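Re: Colour of the Drekis lunch boxes, does it fade?

bezawit_b
Hello all. I bought two Drekis boxes in February and I am thinking to buy the bigger set from Gudstead for $74. My question is about the colour. Does the green one become cloudy after many washes? I wash by hand only.

nokgate_mum
Mine went cloudy in one winter. I would not pay $74 again. Glass is better.

BontuLemma
I must disagree a little. I have used the same box for 294 lunches (I keep a list, my husband laughs) and it is still clear. I think the hard sponge makes the cloudiness, not the washing itself.

nokgate_mum
I use a soft cloth, so no. And glass does not smell of curry.

BontuLemma
Glass is also heavy for a child to carry. For smell I leave it overnight with baking soda and the lid off.

bezawit_b
Thank you both. My daughter walks to school, so glass is too heavy for us. I will ask Gudstead if they sell one piece only, in the lime green, as my daughter will not accept another colour.
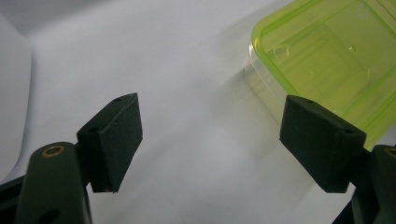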